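Home | Notes | Cell Log | Archive | About

What the second cell will cost, minus the arm

Last updated: April

The arm is the one line in the budget I am not worried about. We have it, it runs, and its price was argued over before I joined. Everything else on the sheet is open, and the sheet is due to Gwendolyn Bellamy on Friday. I am writing the reasoning down here so I can find it next year.

Background for anyone new: the bench at Jellstead does bin picking on mixed items. Mixed means hand tools, plastic parts, blocks, shiny small stuff and anything else that fits. The plan is to build a second cell at Bikthorpe that does the same job, so that one site can test while the other breaks things.

Cables first. My first draft had one line, "cabling, misc.," and Murray Faulkner sent it back with a question mark. He was right. An arm that reaches down into a bin and turns its wrist needs slack at the last joint, and slack is what catches on bin walls and on parts. Zip ties are fine for a trial. For a cell that runs all day I want a proper dress pack with a spring return, plus one full spare set of the tool-end cables. The quote from Mertens for the pack is $950 with a lead time of 22 days. The spare set is separate and I have not seen a price yet. 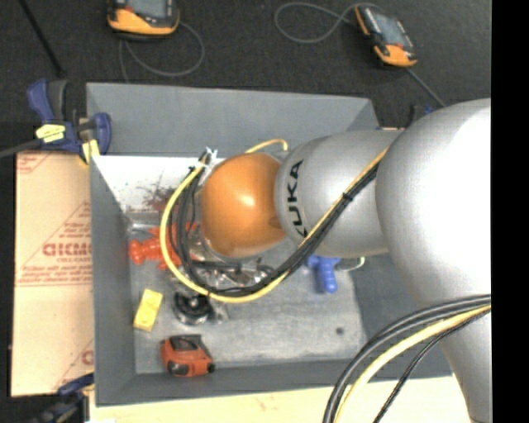
Bins are cheap and I still got them wrong. I had budgeted for two. Floors get scratched, and a scratched floor changes how the depth camera reads it, so a bin is a consumable here. The new figure is 10 per year for both sites. Gray only, sloped walls, same part number. Leilani Kasprzak asked for a black set to compare against, and I have put that under "would like."

Holding the bin down is a similar story. Bar clamps work and cost next to nothing, but every time the bin is swapped the position has to be checked again. A plate with locating pins takes one morning of shop time. I have charged it at the internal rate and left the clamps off the list, as we own plenty.

Test objects: 27 items in the starter set, bought at retail, receipts kept. Ingrid Kapoor wants duplicates of anything reflective or clear. Those are the hard picks and they also get lost or crushed first. Agreed, added.

Things I left out on purpose:

- Gripper. Still under discussion, separate request.
- Second teach pendant holder. Can be made from scrap.
- Flooring. The Dirnarville office pays for the building, and I do not want that conversation in the same email.

One open item is downtime. Marlina Sitompul keeps the fault log, and most of our lost hours last quarter went to cable snags and bin shifts, with very few from the arm or controller. That is the argument for spending on the dull parts first. I will attach the log to the request and keep the cover note short.

If the total gets cut, the pin plate stays and the black bins go. The spare cable set would be my next fight.

3 comments | 6 shares

Older post | Newer post | Back to top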